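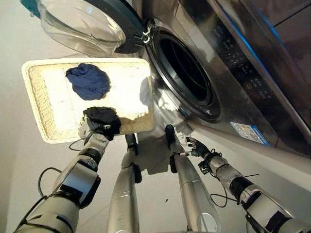
20 Jun 2023

So I finally sat down with the spreadsheet last night and did the thing I'd been putting off since January, which was pricing out the laundry setup properly. Not the robot (that money is spoken for, don't ask) but all the stuff that goes around it!

My first draft had one line that said "washer etc." and a guess next to it. Rui Valente looked at it and laughed for a good long while. He's been through this at Cusi and he told me to budget for hands before anything else. Hands wear out. Fingers especially, if they're grabbing cloth all day long. So now there's a line for spare finger sets, two per hand, and I got quotes from Drindow and Zulberg. Drindow wants $256 a set, Zulberg wants $146 but the shipping is slow and you have to buy the little screws separately -- who does that?

Then cables. I had zero dollars down for cables. I've added around $74 for clips and sleeves and a couple of spares, and I already suspect it's too low.

The washer question is still open. I like a front loader for this because the arms can come at the drum from low down, and a door that swings right out of the way is worth paying for. Clukell has a refurbished one I keep going back to look at, but I need to measure how far the door sticks out when it's open, plus leave room for a tray and for the legs. I taped it out on my kitchen floor and my husband walked through it twice.

Trays and practice laundry I'm filing under "house stuff" and buying as I go. Old T-shirts are free, and dark ones are a pain to tell apart so I want plenty of those in the pile.

Still to price: a second charger, floor mats (maybe), and whatever the plumber says about moving the drain. He's supposed to call me back. If anybody has bought the Zulberg fingers and lived with them for a few months, please leave me a comment before I order!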